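How to Fold Shelf Tabs and Dividers From Scrap Card

By Knut Lindemann
March

I keep my paper patterns, sandpaper and printed manuals upright in boxes, and upright storage only works if you can find your place in it. Plastic tab dividers cost more than the boxes do. For the last two years I have made my own out of card packaging. A batch takes me 40 minutes, most of it cutting.

What you need

Thin card, the kind cereal and tea come in. Painted or printed on one side is fine. A steel ruler, a craft knife, a cutting mat, and something blunt to score with. I use an empty ballpoint. A bone folder is nice if you have one. A glue stick is optional.

Corrugated board is too thick for this. It will bend, but it won't fold where you tell it to.

Choosing the card

Find the grain first. Bend the sheet gently one way and then the other. It will give more easily in one direction, and the crease you get along that direction will be cleaner. For tabs, the fold should run with the grain. For tall strips this means the grain runs across the short side, and the strip ends up a bit more floppy than it might be otherwise. Folding it double along its length takes care of that.

If you want color, paint the whole sheet before you cut. I use leftover wall paint, one thin coat, and leave it overnight under a heavy book with baking paper on top. Two coats make the card wrinkle and the paint cracks on the folds.

Cutting the strips

Mark the strips at 30 mm wide. Length depends on your box. Mine are an old Flolwood set, fairly deep, so I cut the strips to stand a thumb's width above the contents and add the same again for the flap. Make several light passes with the knife. One hard pass drags the card and leaves a fuzzy edge.

Score the long center line and fold the strip in half with the painted side out. Run the back of your thumbnail down it. The fold gives you one tidy edge, and the other edge shows the bare card. You can go over that with a marker, but I leave it.

Making the tab

Score across the top of the strip, on the outside of the bend. Fold the flap over slowly, press it flat, then let it spring back up a little. A flap that stands at an angle is easier to catch with a finger than one pressed down tight.
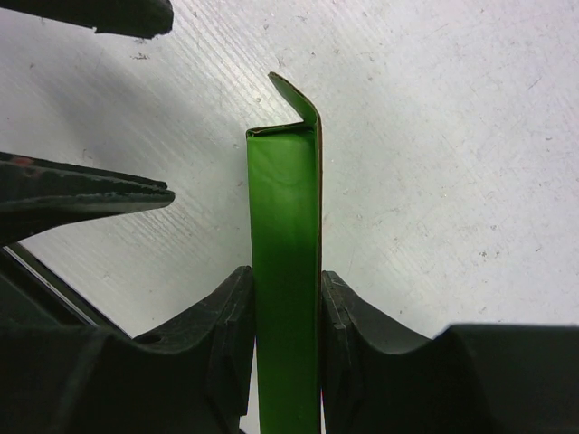

Small creases near the top are common with thin card and don't affect anything. If the flap tears at the score line, you pressed too hard with the pen. Trim the torn part off and score again lower down.

Write the label on the top of the flap before you put the strip in the box. Pencil is good if the contents change a lot.

Putting them in

Slide each strip in at the front of its section, folded edge to the left, so they all face the same way. Stagger the tabs if you have more than a few — otherwise the front one hides the rest.

Comments

Albers: Does this work with shoebox lids? Mine seem thicker than cereal card.

Knut Lindemann: Depends on the lid. Try a corner first. If it cracks when folded it's too thick.

Inel: Did a whole drawer of seed packets this way. I skipped the paint and used green tea boxes inside out, then wished I hadn't turned them inside out.

Muvent: 30 mm was narrow for my handwriting, went with 40 and it fits fine.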